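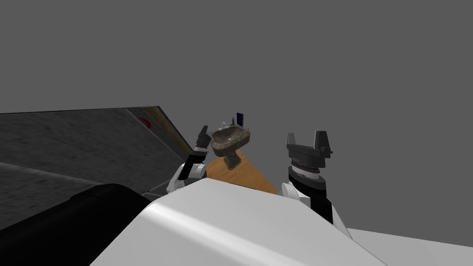 Oolong goes bitter after the second steeping, what am I doing wrong?

Lesego Naidoo
Hello all, I was given a lovely tin of rolled oolong in May, from the Fuvetti shop in Darasberg, and I've been getting on with it rather badly. The first cup is beautiful, all flowers and warm butter, and then the second is fine, and by the third it tastes like I've boiled a hedge. I use 8 grams in a small pot, water straight off the boil, and I leave it for four minutes each time while I see to the dog. The label says it can be steeped up to 9 times, and I'm nowhere near that! Is it the tea or is it me?

Oltach
Oh, I did exactly the same for years, so please don't feel bad. Four minutes is far too long for that much leaf in a small pot. Try 20 seconds for the first cup, then add a few seconds each time, and pour out every last drop between rounds, as any water left sitting on the leaves carries on brewing. I tip mine into a jug so there's no temptation to wander off.

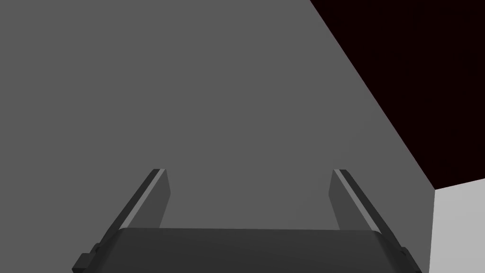
If you really can't stand over it (and with a dog I quite understand), use 3 grams in a big mug and top it up with hot water as you drink. It's a gentler cup, but I'm very fond of it in the afternoon. Do write back and say how you get on, I'd love to know whether the butteriness lasts.

nygård_552
could be hard water too. try a filter jug

Lesego Naidoo
Thank you both! Just had a fifth cup, with the short timings, and it's still sweet. The dog will have to wait her turn.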